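Search the course notes Go

Contact push faults
Lecture notes, Nellbridge course team, July

The task is to push small plastic blocks across a wooden board with a single rod. In the Stamow runs, 14 of 77 pushes ended in a protective stop. The logs blamed the force limit. The fault was a stale tool length: the rod had been refitted in its collar and the offset left unchanged, so the tip ran 6 mm low and pressed into the board.
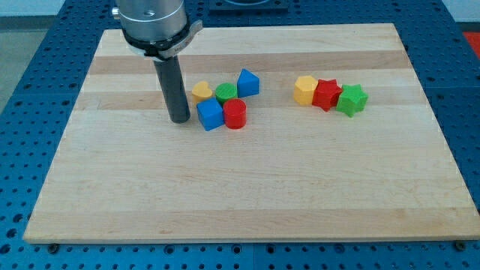
Skekden replied that lowering the force limit would only have stopped the arm sooner, and asked for a touch-off after every tool change. Adopt this – and log the offset.

Contact: Nellbridge course office | Back to top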